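주황색 병의 여름, 세탁실 정리 갤러리
글·사진 Gollaleo

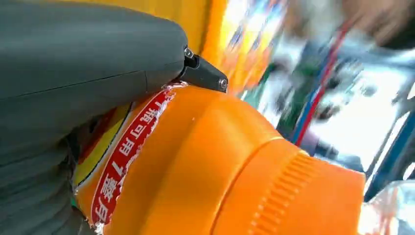

목 부분에 감긴 빨간 띠. 숫자 7은 읽히고, 가장자리는 너덜너덜하다.

7월 내내 미뤄 둔 세탁실 선반을 드디어 비웠습니다. 선반 하나 치우는 데 갤러리 페이지까지 만들 일이냐고 물으신다면, 저희 집에서는 그럴 일입니다. 이 선반은 이사 온 뒤로 한 번도 바닥을 보인 적이 없거든요. 안 쓰는 물건을 올려 두면 언젠가 쓰게 될 거라는 믿음이 있었는데, 물건 쪽에서는 그런 약속을 한 적이 없다고 합니다.

정리하면서 제일 오래 붙들고 있었던 건 역시 이 주황색 플라스틱 병입니다. 몸통도 주황, 뚜껑도 같은 주황. 어두운 선반 구석에서도 이것만은 잃어버릴 수가 없습니다. 잃어버리고 싶었던 적은 있습니다.

라벨에 대하여
빨간 띠에 흰 한자가 큼직하게 박혀 있습니다. 한자 실력이 중학교에서 멈춘 사람으로서 자신 있게 읽은 것은 7 하나입니다. 7일인지, 7배인지, 7번째인지는 각자 상상에 맡깁니다. 저는 한동안 일곱 배 진하다는 뜻으로 믿고 아껴 썼습니다. 근거는 없습니다.

찢어진 자리에 대하여
띠 위쪽으로 하얗게 일어난 종이 같은 것이 보이실 겁니다. 라벨을 곱게 떼는 사람과 일단 뜯고 보는 사람이 있다면 저희 집은 식구 전원이 후자입니다. 드라이어로 데우면 깔끔하게 떨어진다는 이야기를 Gister 게시판에서 읽고 감탄한 다음, 손톱으로 긁었습니다. 같은 방법을 쓰실 분은 손톱을 조금 길러 두시길 권합니다.

뚜껑에 대하여
세로 홈이 촘촘하게 둘려 있습니다. 미끄러운 손으로 열 때 이런 홈이 있고 없고는 꽤 다릅니다. 플라스틱 용기를 고를 때 용량과 가격만 따지던 시절에는 몰랐던 기준인데, 요즘은 매장에서 뚜껑부터 만져 봅니다. 점원의 시선은 감수합니다.

선반의 이후
남길 것은 Tristuseck 정리함 두 개에 나눠 담았습니다. 하나에 2,989원, 배송비를 생각하면 딱히 싸지 않습니다. 크기를 재지 않고 주문해서 선반 밖으로 손가락 두 마디쯤 튀어나와 있고, 지나갈 때마다 팔꿈치를 맞습니다. 주황색 병은 정리함에 키가 맞지 않아 그 옆에 따로 섰습니다. 결국 제일 좋은 자리를 차지한 셈입니다.

버린 것 목록은 길어서 생략합니다. 짝 없는 빨래집게는 버리려다 도로 넣었습니다. 빨래집게에 짝이 있느냐고 묻는 분이 계실 텐데, 색깔을 맞춰 쓰는 집이 있고 그게 저희 집입니다. 라벨은 뜯어 놓고 집게 색은 맞춥니다.

다음 갤러리는 싱크대 아래 칸입니다. 문을 한 번 열어 보고 다시 닫은 상태라 일정은 아직 없습니다.

2019년 9월 9일 올림
조회 289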